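Gurndale workroom: new tables in, booking from April

The refit of the ground floor workroom at Gurndale is nearly done. The old trestles went in the first week and the new wooden-topped tables are now in use. They are deeper than the trestles, so you can have a screen up and still lay out your papers in front of it.

Youssra Helmy, who looks after the room, asks that people keep the tabletops clear at the end of a session. Last month she filled a crate with leads, adaptors and odd bits of kit, and most of it is still waiting to be claimed. The crate is under the coat hooks and will be emptied at the end of April.
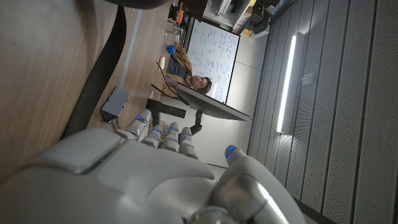 One of the light-brown tabletops in the workroom, with a monitor set up on it.

The tables came from Travitz and cost £1,442 for the set, delivery included. The monitors were bought separately for £847. Both sums came out of the room fund, which had been put aside for the roof until the landlord agreed to pay for that. Some members have asked about a second set for upstairs – there are no plans for this at present.

A few points on care. Wipe the wood with a damp cloth only, as spray cleaner leaves marks. Please don't drag equipment across the tops – lift it, and ask for help if it is heavy. Mugs should stay on the side counter by the sink.

The lights are being looked at as well. Several people have said the room is too dim for close work late in the day, and El Sherbiny will be in to quote for new fittings.

Bookings for April are open. There are 13 slots left, mostly mornings before 11am. Put your name on the sheet by the door or leave a note in Youssra's tray.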